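The Yellow One

Lacey Fothergill inherited her aunt's house in Mottram along with 13 clocks, none of them in agreement, and a closet full of cleaning cloths sorted by color. A card was taped inside the closet door. Blue for glass. Green for the bathroom. White for silver, as if there were silver. The last line said Yellow, and then nothing, just a dash and a small stain that might have been tea.

She called her brother.

"It probably means yellow is for everything else," he said.

"Then she would have written everything else. She labeled the label maker."

The estate sale people from Clakex were coming in the morning and had asked that surfaces be "presentable," a word they had underlined in the contract. So Lacey put on her aunt's apron, which fit, to her annoyance, and started with the blue. She did the windows. She did the glass on the clocks. She used the green in the bathroom and the white on a tray that turned gray the harder she rubbed, until she put it in a drawer and closed the drawer.

That left the dining table, the piano, the banister and one yellow towel, thick and bright as a lemon, kept on its own shelf like a visiting bishop.
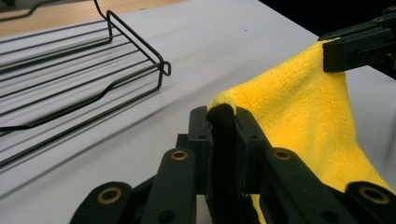
She tried it on the table first. It picked up dust beautifully. It picked up crumbs, cat hair and one sequin, and it held on to all of them, so that by the far end of the table she was mostly moving the same sequin back and forth. There had been no cat in the house for nine years.

"How's it going?" her brother asked, when she called again.

"I think yellow was for the car."

"She didn't have a car."

"She had opinions about cars."

Lacey shook the towel off the back porch. Mrs. Nurnau from next door was standing at the fence, where she had stood, as far as Lacey could remember, since June.

"Oh, you've got the yellow out," Mrs. Nurnau said, and lowered her voice. "Who's coming?"

"The estate people."

"Well." Mrs. Nurnau looked her over, apron and all. "She only got it out for company. Hung it over the oven door. I don't believe she ever wiped a thing with it."

Lacey went back in and picked the sequin off with her fingernails. Then she washed the towel in the sink, wrung it out, and hung it over the oven door, where she straightened it twice. The clocks began striking five, and kept at it until nearly six.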